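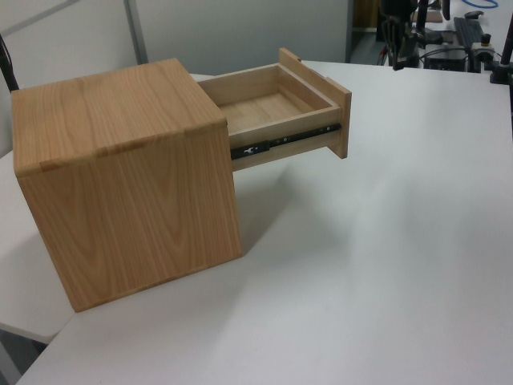
Dremby evaluation: progress report, second quarter of the grant

Prepared for the Luven small workshops fund by Pushpa Nigam, with sections from Kamlesh Shakya and Neelam Jaiswal

Where we are

The fund is paying us to test the Dremby bench kit as a possible purchase for furniture testing workshops with few staff. The question set in the grant letter is whether a workshop with no programmer could use the kit for repeat opening and closing tests on drawers, doors and lids, and whether it would be worth the money if they could.

At the end of the second quarter the drawer work is mostly done. Door work has started and is behind. Lids have not been started. Spending is inside the budget and we are not asking for more money in this report. We are asking for a change to the order of the work, which is set out near the end.

What arrived

The kit was delivered complete apart from the short mounting plate, which came the following Monday. It consists of the arm, its controller, a choice of finger sets, table clamps and the Penent software on a licence tied to one computer. The printed manual covers the arm well and Penent badly. Several screens in the software do not match the pages that describe them, and the section on saving a taught movement refers to a button that has been moved to another menu. Neelam has written our own notes for this part and they can be shared with any workshop the fund supports.

Setting up took longer than the supplier's leaflet suggests. The leaflet says a morning. We needed three working days before the first drawer was opened under the arm's control, and most of that went on two things: the licence, which would not activate from behind our network filter, and the table. The clamps expect a thicker top than ours. Kamlesh made packing pieces and the arm has been steady since. Any workshop buying the kit should measure its bench first, and the supplier should print the range on the box.

Drawer tests

Our test pieces are single-drawer wooden cabinets, made in house by Kamlesh so that we could repeat them. Each has one drawer on ball-bearing slides. We chose this type because most of the repair and warranty work that workshops told us about involves slides of this kind, and because the movement is a straight line, a fair place to begin with a new machine.

The test is simple. The arm takes hold of the drawer front, pulls the drawer to a set distance, waits, pushes it home and lets go. It then does the same again. A person watches the first few cycles and after that looks in at set times. The software keeps a log of the force used and stops the arm if the force goes over a limit chosen by the user.

The target for this quarter was a run of 600 cycles without anyone touching the set-up. We reached it on the third attempt. The first run stopped at 54 cycles when the fingers slipped off the top of the drawer front and the arm closed on air. Penent did not treat this as a fault. It carried on opening and closing a drawer it was no longer holding until Neelam came back into the room. The supplier has told us that a grip check can be switched on in the settings, and it can, but it is off when the kit arrives and the manual does not mention it. We consider this the most serious finding so far.

The second run stopped because the cabinet had crept along the table. Each push moved it very slightly, and in time the drawer front was no longer where the arm expected it to be. For the third run we put a non-slip mat under the cabinet and a stop block behind it. The run finished with no faults in the log.

Teaching the movement

The kit is sold on the claim that a user can teach it by hand. You hold the arm, move it through the task, and save the path. We wanted to know how this works for people who have not used a robot before, so Neelam ran sessions with staff from two local joinery firms. None of them had any training beyond a short talk on the stop button.

All of them taught the arm to open the drawer. Closing it was harder. People tended to push the drawer home with a curved movement of the wrist, as they would with their own hand, and the arm copied the curve. With ball-bearing slides that puts a side load on the runner, and the force log shows it plainly as a rise near the end of travel. The fix is a setting called straight line, used for the last part of the path. Once shown, everybody managed it. Without being shown, only one person found it.

Abhishek Kashyap, who runs one of the firms, gave us this comment for the report: "I could see my lads using it by the end of a week. I would want the straight line thing switched on from the start and I would want a person on the phone who has fitted a drawer." We agree on both points.

Force readings

The figures in the log are useful for comparing one run with another on the same piece. We do not think they should be used as absolute values yet. When Kamlesh checked them against a hand-held spring gauge the two agreed well in the middle of the travel and less well at the start, where the arm is getting up to speed. We have asked the supplier how the readings are smoothed and have not had an answer. Until we do, we would advise workshops not to quote the numbers to customers.

Door tests

Poonam Joshi began the door work near the end of the quarter. A hinged door needs the arm to follow an arc, and hand teaching gives a rough one. The supplier sells an add-on to Penent called Kvaran, meant for hinged parts, in which the user marks the hinge line and the software works out the path. It was not in our original order. We have been lent a copy until the end of November.

First results with Kvaran are fair. Marking the hinge line is fiddly, and a small error shows up as the fingers sliding along the edge of the door as it opens. Poonam has had good openings on a light door and poor ones on a heavier door with a sprung hinge. It is too early to say more, and we have no long run to report.

Safety and noise

The arm is quiet enough to have in a room where people are working. It stops when it meets a hand, and we tested this at the slow and middle speeds with a padded dummy before anyone tried it in person. We have not used the top speed with people near the bench and do not plan to. A drawer front and a cabinet together make a trap for fingers whatever is doing the pushing, so our rule is that no one reaches into the drawer while a run is live. We suggest the fund makes this rule a condition for any workshop that receives a kit.

Cost and support

The purchase price has not changed from the quote sent with our application. The licence renewal was not in that quote. It falls due every year, and a workshop that lets it lapse can still run saved movements but cannot teach new ones. We have written to the supplier asking for this to be stated on the order form.

Support by email has been polite and slow. Questions about hardware were answered the same day. Questions about Penent took up to 2 weeks, and one reply sent us back to the page of the manual we had complained about.

Changes we are asking for

We would like to move the lid tests to the last quarter and give the whole of the next one to doors. Lids will need the same arc movement as doors, and starting them before the Kvaran question is settled would mean doing the work twice. The total number of test days stays the same.

We would also like permission to spend part of the travel line, which is underspent, on the Kvaran licence once the loan ends. Neelam has sent the quote separately.

Work for next quarter

Repeat the long drawer run with the grip check switched on, using a loaded drawer.

Finish the light door tests and decide whether the sprung hinge is within the kit's reach.

Hold a second set of teaching sessions, this time using our own notes in place of the manual, and compare how people get on with closing the drawer.

Get an answer on the force readings.

Our view at this stage is that the kit can do the drawer job for a small workshop, provided someone changes the settings described above before the first run. We are not yet ready to recommend it for doors. Questions on the test pieces should go to Kamlesh Shakya and everything else to me.

Pushpa Nigam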